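Finishing a Pine Table: Oil and Water-Based Varnish Compared
Project report, Materials and Making, second term
May 2025

Summary
We compared 2 clear finishes on pine for the tables in the Ruva study room. The old finish had worn through and cups were leaving rings. We tested a plant-based oil sold by Felari and a water-based varnish sold by Bilo.

Background
Pine is a soft wood. It dents easily and takes up liquid unevenly. The early wood in each growth ring is more open than the late wood, and knots hardly absorb anything. Resin in the knots can also bleed through a finish months later. Most of the guides we read were written for oak or beech, so their drying times and number of coats were of limited use to us.

Method
We cut 126 test pieces from glued pine board and sanded them all to the same grit. Half got oil and half got varnish, 3 coats each. In March we put drops of water, coffee and cooking oil on every piece, wiped them off after an hour and scored the marks. We also pressed a steel ball into the surface with a fixed weight. 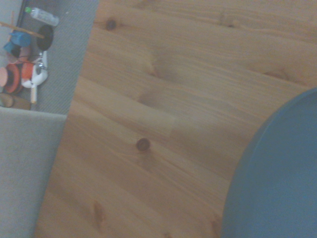

Nwachukwu wrote on our first draft that knots should be scored separately from clear wood, and asked why we had averaged them together. We went back to the score sheets and split the results. It changed one of our findings.

Results
On clear wood the varnish did better against coffee and water. The two finishes were close on cooking oil. On knots the varnish lost its lead: small cracks showed at the edge of the knot on several pieces and coffee got in. Neither finish made much difference to denting.

Cost
Finishing all the tables would take roughly 2 liters of either product. The oil needs a fresh coat every year, but this can be done in the room without sanding back to bare wood.

Recommendation
We suggest oil for the tables with many knots and varnish for the rest. Knots should be sealed with shellac first. We did not test shellac ourselves, and the next group could start there.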